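Skelico pine table, after one August

I waited ages for this table, and at 399 dollars I do love it!

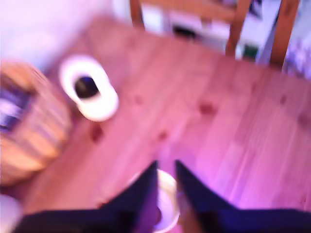 Knots in the pine top.

Putting it together took two evenings - my own fault, I kept stopping for tea.

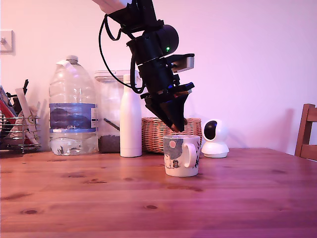 The legs were the fiddly part, but they haven't wobbled since.

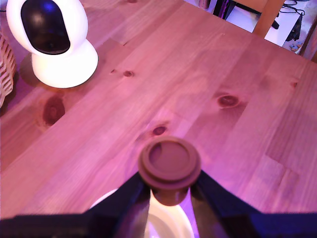
Oiling is up to you. I used Privum wax, one thin coat. With dark knots and long planks like these, I'd skip any stain.
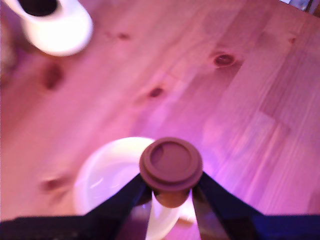 Would I buy it again?

Yes - and the matching bench too.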